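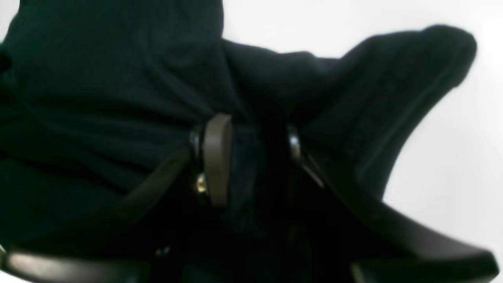
Dark navy knit, faint vertical ribbing

Re: [textile-care] Dye loss on dark knits, cold vs. warm wash

> We are on Kuvine liquid at the label dose, 30 C, normal cycle, full
> drum. Dark knits still come out with gray patches along the seams and
> a dusty look across the front. Switching to the Skollarora color
> detergent made no difference that I can see. Is this dye loss, or
> something else? And is there any point in going colder?

I would separate three things before changing the temperature again. They look similar from a distance and the fixes are different.

1. Dye bleed. Loose dye leaves the fiber and goes into the water. To check, wet a piece of white cotton, press it against an inside seam for a minute with a warm iron on top, and look at the cotton. If it picks up color, you have bleed. Reactive dyes on cotton mostly stop doing this after the first few washes if the mill rinsed them properly. Direct dyes never really stop.

2. Abrasion. The dye is still there, but the surface fibers have broken and stand up, and they scatter light. This is what people usually mean by "faded" on navy and black. Seams, cuffs and hems go first because they are thicker and take the rubbing. Your gray patches along the seams sound like this to me. A quick test is to wet the patch. If it goes back to the full dark shade while wet and turns gray again as it dries, most of the dye is still in the cloth.

3. Residue. Undissolved powder, hard water soap scum, or softener. It tends to follow folds in the load. A second rinse with no detergent removes a good part of it. You are using liquid, so powder is out, but the "dusty look across the front" could still be lint or hardness. What is your water like? Ours at the Nesum site is hard and we had to raise the dose well past the label before the scum went away.

On temperature: I ran 20 C against 40 C last October with the same load, same detergent, spin held constant. Bleed was lower at 20, as expected. Abrasion was the same within what I could judge by eye under the light box. So going colder helps with number 1 and does very little for number 2. It can make number 3 worse, particularly with powder.

What did help with abrasion, in order of effect:

Turning everything inside out. The inside still gets worn, but you don't look at it.

Lower spin. We dropped from 1000 rpm to 500 on the delicate program. Drying time went up a lot and the line has to be planned around that. I would not do it for towels.

Shorter wash. The label program on our older machine runs 55 minutes, most of it tumbling. Lightly worn knits don't need it, and the short program is what we use for them now.

Keeping denim and anything with a zipper out of the load. I know this is in every care guide. We still found two zip jackets in the dark knit bin the week I was checking.

A full drum is a mixed case. Packed tight, the pieces rub against each other and the rinse is poor. Nearly empty, they drop farther and get hit harder. We settled on roughly two thirds and have left it there.

As for the detergent, color formulas generally leave out the bleach and the optical brighteners and often include a dye transfer inhibitor. The inhibitor catches dye that is already in the water, so it protects the light pieces in a mixed load. It does nothing for dye staying in the dark ones. That fits with your seeing no difference. Some formulas also carry a cellulase enzyme, and that one does matter for cotton, as it trims the broken surface fibers and the cloth looks darker afterward. It also takes a little fiber off with every wash, so I wouldn't use it on anything thin. Check the ingredient list — the front of the bottle usually won't tell you.

Cellulase has no effect on wool, acrylic or polyester. If your knits are a blend, only the cotton part will respond. The Anozie sheet that was posted here in the spring has a table of this by fiber, though the acrylic row is missing a footnote about pH.

Could you post the fiber content and whether the pieces go through a tumble dryer? The dryer is a bigger source of surface wear than most of what I've listed, and your message doesn't mention one either way.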